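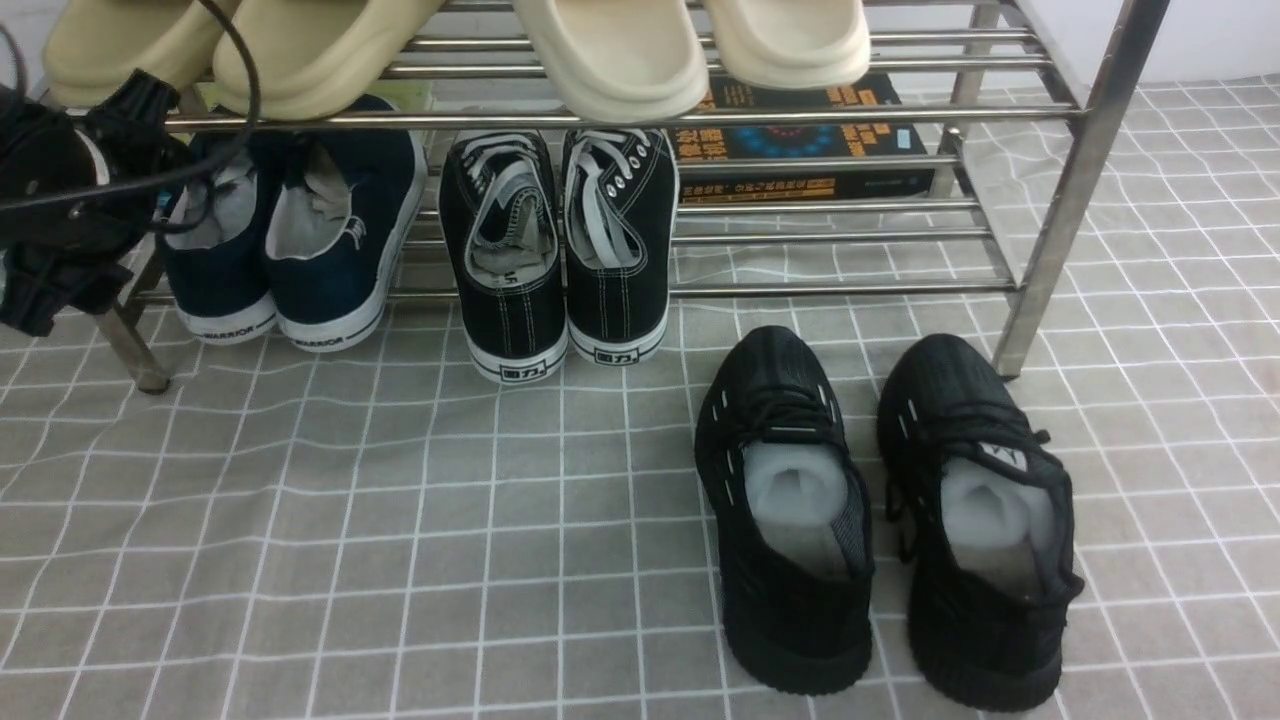
tmarsh_ctl
Budget check on grippers for a tidying cell. Lendik quotes 8 weeks on the two-finger unit, Rester has the soft three-finger in stock. Stroke is 84 mm on the Lendik. Canvas sneakers heel-out on the lower tier are fine with that, but the thick-soled slides up top worry me, and the rods leave little to push against. Anyone run either one on footwear?

orrin77
Buy the Lendik. Soft fingers wear out. We replaced 4 sets by January at 233 dollars a set.

pk_fixture
Disagree. Rigid fingers mark foam soles unless you pad them, and padding eats stroke. Price the Katsaros pads before you compare.

orrin77
Pads are cheap. Downtime isn't.

tmarsh_ctl
Does the Rester hold a knit upper with stuffing in it?

pk_fixture
Ours did, at low pressure. Budget a Hullar regulator too, the bundled one drifts.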